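Hangers, Baskets and the Return Line

Macario Villalobos has worked in garment handling long enough to have strong views on the plastic hanger. He runs the returns and sorting side at Namen, a small company that cleans, checks and reissues hangers for clothing stores. We spoke in March, starting at seven in the morning, which he says is the only hour when his phone is quiet.

The business is simple to describe. Stores send back hangers in mixed cartons. Namen separates them by type, pulls the damaged ones, washes the rest and ships them out again. A standard order is 4000 pieces. A carton sent in by a store can hold 800, fewer if the hooks have been left to tangle.

"The hook is the whole problem," Villalobos says. "The body of a hanger is flat. It stacks. The hook turns every hanger into something that can catch on every other hanger. If the cartons are packed all facing one way, a person can lift out a handful. If they are thrown in, you take them one at a time."

He prefers a one-piece plastic hanger with a straight lower bar. The bar stiffens the shoulders and gives the sorter a reference line. When the hanger is laid flat, a bar that has bent shows up against a plain surface. A twisted one rocks when pressed at the shoulder.

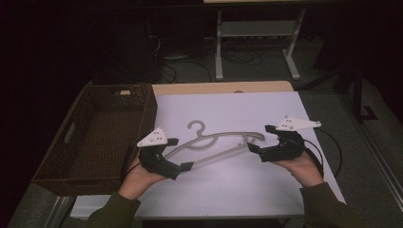
"I ask people to check three places," he says. "The neck, where the hook meets the body, then each shoulder end. The neck is where they crack. The ends get chewed up by rails and carton edges, and a rough end will pull a knit. Everything else on the hanger you can mostly trust."

Color matters more than he expected when he started. Light gray is common in returns and easy to reissue, as it goes with most store fittings. It also hides scuffs better than white and dust better than black. Clear hangers are the ones he likes least. They look clean until they are next to a new one, and stress marks in the neck are hard to see.

On work surfaces he is particular. Namen covers its sorting benches in white. Villalobos tried bare wood for a season and found that the grain made it harder to judge a straight edge. He went back to a pale, matte cover and has kept it. Gloss was rejected at once on account of glare from the overhead lights.

The baskets took longer to settle. The company's first bins, ordered from a supplier called Prestico, were deep and rigid, and the bottom layer was always a knot. The next ones, from Margaritis, were shallow and open at the top, with a cutout at each end for the hands.

"A shallow basket makes you empty it," he says. "People complained about the walking. Then the complaints stopped, so either it was fine or they gave up."

He has no objection to woven baskets for small batches and says they are kinder to the plastic than wire. His one condition is that the inside be smooth. A loose strand catches a hook as easily as another hanger does. Tags should go on the rim, where they can be read without lifting anything.

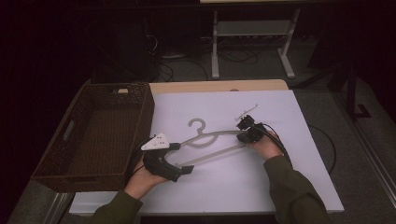

Is it worth repairing a cracked hanger?

"I don't repair them. Glue at the neck holds until someone hangs a coat on it, and then the coat is on the floor. Cracked ones go for regrind with the same plastic, and the mixed ones are kept apart."

Regrind is handled by Tudodcombe, which collects once the sorted scrap reaches 1000 kilograms. Metal hooks have to be removed first. Villalobos would like stores to stop ordering them for light garments, where a molded hook is strong enough and the whole piece can go into one stream.

For households he has shorter advice. Keep 2 types at most, one for shirts and one for heavier items. Turn all the hooks the same way on the rail. Store the spares flat, with the hooks at one end of the basket, and take out the ones with rough ends before they go back in the closet.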